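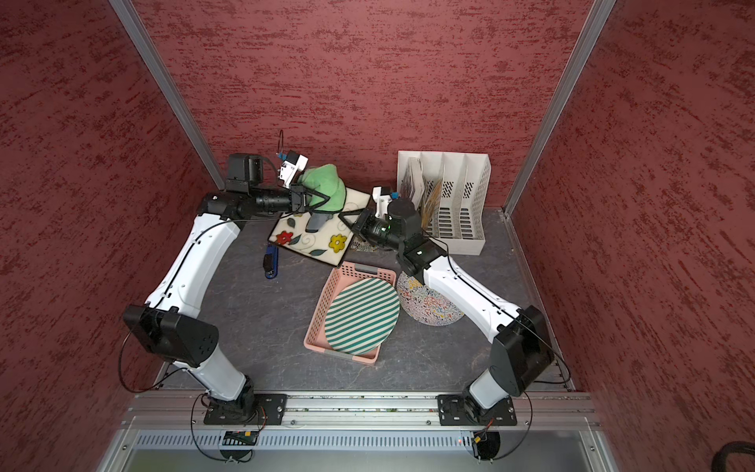
The Red Room

Jouko Pesonen had inherited his aunt's house in Kimdale, along with its contents, its water heater, and a room painted the color of a butcher's conscience. The house he could sell. The water heater he could apologize for. The room was going to be a problem.

"It's very red," said the woman from Stotel, who had driven out from Zudell to look the place over. Stotel rented houses to people who didn't want to be in hotels, and then made the houses as much like hotels as the law allowed.

"My aunt liked red," said Jouko.

"Did she use a brush?"

It was a fair question. The paint was thick and rough, with darker streaks dragged through it, and you could follow Aunt Keskinen's mood from one wall to the next. (Her first name was Helmi, but the whole family called her Aunt Keskinen, including her sisters.) She had started calmly enough on the left. By the time she reached the back wall she had clearly been thinking about somebody.

The woman made a mark on her tablet. The checklist had 76 points, and she had sent it ahead so that Jouko could prepare. He had prepared by reading it twice and then buying a sandwich. Most of it was smoke alarms. Point 11 said: Remove all items of a personal nature.

"I'll be back on 3rd May," she said. "Neutral walls would help. And if you could just lose the bits and pieces."

The bits and pieces were a placemat and a green plush toy, and some other things he had been putting in the trunk of his car and then taking out again. He sat down on the gray floor with them after she left. The floor was meant to look like marble and managed it best from a standing position.

He began with the placemat, on the theory that nobody could be sentimental over a placemat. It was cream with a black border, and red and yellow flowers had been stitched onto it, with curling dark vines that wandered off wherever they pleased. Aunt Keskinen had owned a proper set once. The others had gone one after another to gravy, to a candle, and to a cousin who took one home under her coat after Christmas dinner and denied it for the rest of her life. The last one was for visitors. If you were a visitor you ate off the placemat, and if you were family you ate off the table and were told to mind the varnish.

Jouko had eaten off the placemat until he was nine. He still remembered the evening it was given to somebody else, a man who had come to read the meter and stayed for soup. He had taken it as a demotion. His mother had to explain it in the car.

He put the placemat in the box marked GIVE AWAY, where it wouldn't lie flat. He took it out, turned it, and put it back. One edge stuck up. He moved it to the box marked KEEP to see whether it would lie flat in there, purely as a question of boxes.

The toy was worse. He had no idea what it was. It was green and it was plush, and beyond that the family had never reached agreement. His mother said frog. His uncle said it was a pea with ambitions. Aunt Keskinen called it the Deputy and kept it on the windowsill, facing out, to discourage salesmen. She claimed results. In January, when the road iced over and no salesman could have reached the house on a sled, she turned it around to face the room, so that it could rest.

"You're of a personal nature," Jouko told it.

The Deputy neither confirmed nor denied this.

He called his mother, which he had been told by several people not to do while sorting.

"You can't throw out the Deputy," she said.

"I'm not throwing him out. Do you want him?"

"Where would I put him?"

"On a windowsill?"

"I have plants," said his mother, as if he had suggested moving a family of bears in. "Have you painted yet?"

He had not painted yet. He had gone to the hardware store and asked what it would take to cover red, and the man at the counter had looked at the photograph for a long moment and then called over another man. Between them they arrived at a special primer, a second special primer, and a bill of more than 700 dollars. The second man had asked whether he'd thought about just living with it.

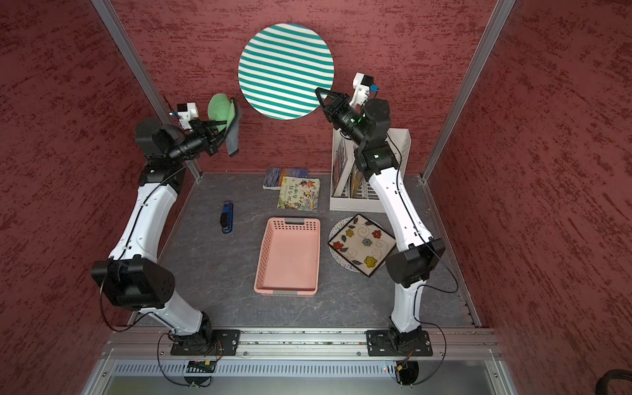

Aunt Keskinen had lived with it for most of her adult life, and slept badly in every other room in the house. She said the beige ones hummed. She'd made her one concession to visitors late on, after a nephew's fiancée asked to have her coffee in the hall: she agreed that the eye needed somewhere to go. Other people might have hung a landscape. She hung a big round board high up on the back wall, with bold stripes running straight across it in teal and white, and if anything the red looked pleased to have an opponent. The fiancée took one look and went back out to the hall. When people asked what it was supposed to be, Aunt Keskinen said it was the sea, and when they said the sea didn't look like that, she asked them when they had last checked.

Point 34 on the checklist covered wall art. It was to be "calm and of general appeal." Jouko stood under the sea with a screwdriver and considered its general appeal. He was not a tall man. He would need the ladder, the ladder was in the shed, and the shed key was on a ring with all the other keys his aunt had ever been handed, none of them labeled, at least one belonging to a bicycle.

He went and made coffee. He drank it at the table, and because there was only him and he was, if you thought about it, neither fully a visitor nor fully at home, he stood in the kitchen doorway for some time before going back for the placemat.

It lay flat on the table right away. He noted that.

By evening he had emptied the GIVE AWAY box except for a gravy boat, which had a history he was happy to pass on. He wrote an email to Stotel. The first draft was dignified and ran to several paragraphs on the subject of character in older homes. The second draft was shorter and asked what would happen, just supposing, if a house passed on every point but 2.

The answer came before he'd rinsed the cup. Which 2?

He looked at the wall. He looked at the Deputy, who was on the windowsill again, though Jouko couldn't remember making a decision about that. A car slowed down outside, seemed to think about the driveway, and drove on toward Zudell.

"Walls," he typed, and then, after a while, "and staff."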